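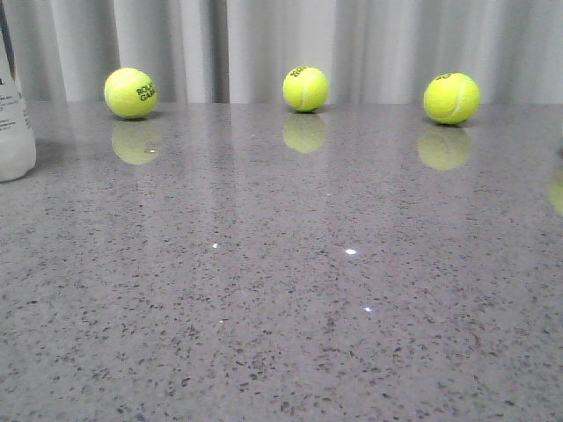

Votine 3: reflection filter

Build 479 rejects mirrored detections on glossy surfaces. Each candidate is paired along the gravity axis - the lower one is dropped.

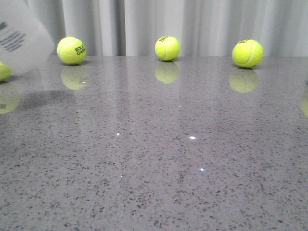
Tracking in Votine now keeps partial objects at the image border. Before, a mask touching the edge was discarded. The leftmost tennis ball, cut off and partly covered by something white, gets a track ID like the rest. Patch by Siwan Prydderch.

Votine newsletter | Contact | Back to top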